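The Table Room at Minberg — Gallery

Published 25 May 2024

We moved into the workshop in Minberg last August, and since then many people have written to ask how the table room looks now. I promised a gallery and I am late with it. The room is small and the furniture is simple, but I have worked in it almost every day and I like it very much. So here are two pictures of the table, and with them some notes about the wood, the wall and the small things we keep for testing how objects can be placed and held.

First the table. We bought the top from Kovács, who sells old and new wood in the street behind the station. It is 306 centimeters long as delivered, and we had to turn it on its side to bring it through the door. For two evenings I only sanded. I used three kinds of paper, from rough to very fine, and then oil. The invoice was 484 with delivery, and I still think it was a fair price. The oil must be renewed every few months. If you wait too long, every cup leaves a ring, and I have made this mistake more than one time.

The wall was there before us. My first idea was to paint it green, but white makes the room lighter in winter, when the sun goes away from this side of the house early. The panels collect dust in the lines between them. A soft brush is better for this than a cloth — the cloth only pushes the dust deeper.

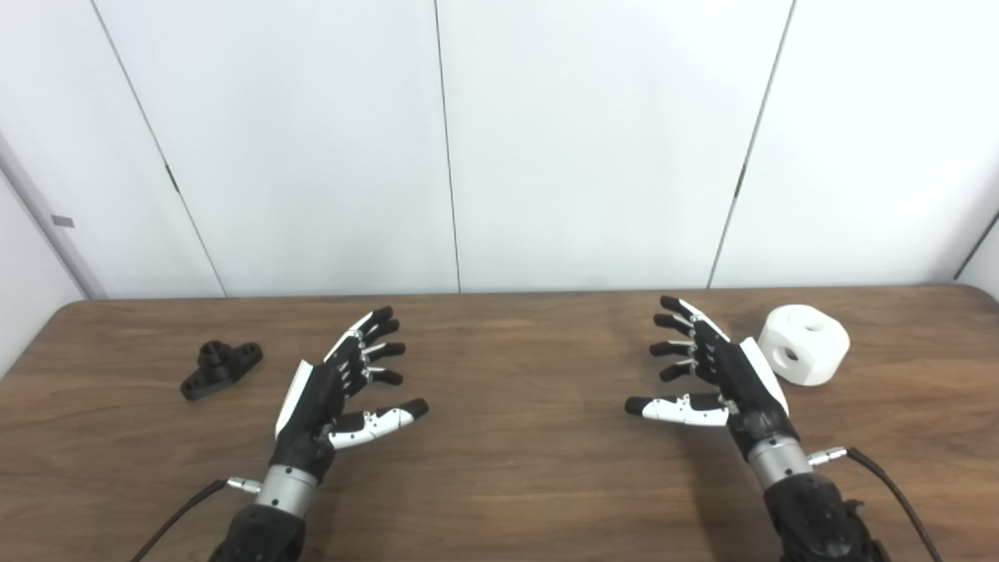 The wooden table and the white paneled wall. Small black part on the left, white block with round holes on the right.

I keep a rule for the table: only the things of the present work may stay on it. Tools go back to the drawer, paper goes to the shelf. The middle part should be free as much as possible, so that there is space to turn an object and put it down again. In our old room on the Dirnik side of town we had a desk of half this size, and we were always moving one thing to make place for another. I do not miss that desk.

People ask also about the blocks. For our own small tests we like soft materials, and foam is my favorite. It is quiet when it falls, it does not scratch the oil, and it forgives a grip which is too strong. The bad side is that foam gets dirty quickly and you cannot really wash it. I tried with warm water and a little soap, and the piece needed a whole night to dry and was never again so nice. Now I clean with a dry brush only.

Holes in a block change how it can be held, and this is more interesting than it sounds. With a hole on the top you have another edge for the fingers, but the material near it is also weaker and bends more. A flat plate under the block helps, in my experience, when it should always stand in the same place. 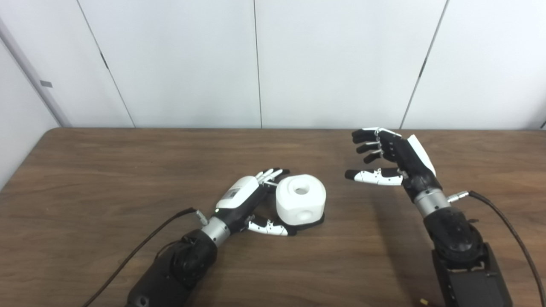

Lesteo wrote to us after the first version of this page that foam should never stay pressed for a long time, not even lightly, and that a piece left under a heavy book over one weekend kept the shape of the book for a month. The advice was to store the blocks side by side in a wide box and to let each one rest after use. Lesteo also asked if we oil the table before or after the summer.

Thank you for this. The wide box I have now bought, it cost less than I feared. About the oil: we do it before the summer and once more when the heating starts. Use a thin layer, wait, and then take away what the wood did not drink. In the summer I leave the window open for the smell.

The shelf on the other side of the room is still not finished. The boards are cut to 405 millimeters and they are waiting in the corridor for their brackets. When they are up, I will add pictures of that side too.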